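Vakgate Produce Sorting Set

Readme for the 2020 release
Last edited August 30, 2020

Vakgate is a collection of 152 short clips of fruit and vegetables being put into baskets, which is less restful than it sounds. It began in February with a bag of oranges and has grown at the rate at which we can eat the props.

What's in it

The clips are split into 12 folders, one per surface. Two of the surfaces are beds. Purists may filter these out with the "surface" column, but they'll be losing the best patterns in the set, and a tomato on a big red-outlined flower is a fair test of anybody's segmentation.
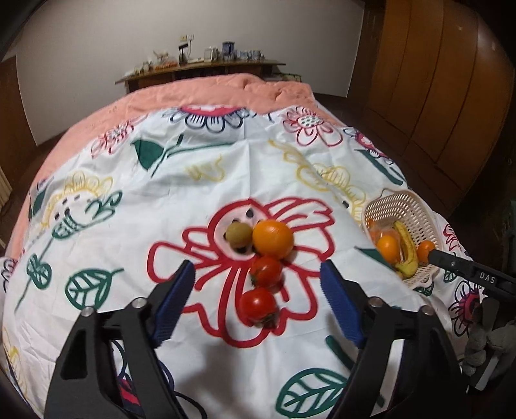

Photo: Vakgate project, bed surfaces folder. Free to reuse with credit.

Tomatoes are labeled "tomato" whether or not the green bits are still attached. Round orange fruit is labeled "orange_fruit" and left at that, after a long exchange about mandarins that did no one any credit. Small brownish fruit goes under "other_round". Bananas keep their label at every stage of spotting. Produce under plastic wrap is tagged "wrapped" and shouldn't be counted as separate pieces.

Baskets are labeled once per clip. A basket may already have things in it when the clip starts — check the "start_contents" column before writing to us about a missing banana.

Known problems

Folder 8 has the lids of two storage tubs labeled as plates. We know.

The "ripeness" column was filled in by people with strong opinions and should be ignored until the next release.

Files and license

Clips are in /clips, labels in /labels, and the older Curkemer label names are mapped to ours in names.csv. Use it for whatever you like, with credit to Vakgate. Corrections are welcome if they come with the clip number. Recipes have been arriving too, and those don't need one.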